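Chapter 6
Leasing Office and Workshop Space

Learning objectives

After reading this chapter, students should be able to:
explain how a commercial lease differs from a license to occupy;
identify the main parties to a lease and the interests of each;
calculate the yearly cost of a space from its quoted rent and added charges;
describe the steps between a first viewing and the start of occupation.

6.1 Why firms lease

Most small and mid-sized firms do not own the buildings in which they work. They lease them. A lease gives a tenant the right to use a defined space for a stated term in return for rent. The landlord keeps ownership of the building and, in many cases, responsibility for the roof, the outer walls, and the shared areas.

Leasing leaves a firm's capital free for staff, stock, and equipment. It also commits the firm to payments that continue whether or not business is good. A tenant that signs for too much space carries the cost of empty rooms. A tenant that signs for too little may have to move again before the term has ended, and moving is expensive.

Opening case: Ardeleanu Payroll Services

Ardeleanu Payroll Services had worked for several years from shared rooms in the Salen Building. Its managing partner, Despina Chiriac, wanted a ground-floor suite with its own entrance, where clients could be received in private. The firm employed 20 people and expected to hire more.

Two properties were considered. The first, at Zoltala Court, was newly fitted and available at once, but the landlord would not accept a break clause. The second, at Flirnelura House, needed new lighting and a meeting room. Its landlord offered a rent-free period of up to 6 months and allowed the tenant to end the lease at the midpoint of the term.

Gifty Laryea, the broker acting for the firm, prepared a comparison of total cost over the full term. The quoted rent at Zoltala Court was lower. Once service charges, parking, and insurance were added, Flirnelura House cost less in every year but the first. The lease was signed on Feb 22, 2019.

The case is used throughout the chapter. Students should note which facts were known to the firm before it signed and which could have been learned only by asking.

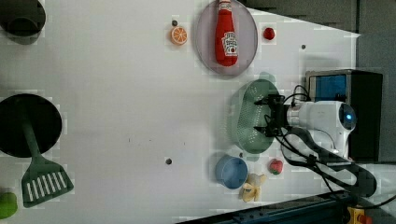
Department of Business Administration
Commercial Property and Facilities Series

6.2 Key terms

Break clause. A term that allows one or both parties to end the lease early, on a stated date and after written notice.

Service charge. The tenant's share of the cost of running the building, such as cleaning, heating of common areas, and security.

Rent-free period. A time at the start of the lease during which no rent is due. Other charges may still apply.

Fit-out. The work needed to make a space ready for a particular tenant. The lease should state who pays for it and whether it must be removed at the end of the term.

Section 6.3 begins with the letter of intent and its place in the negotiation.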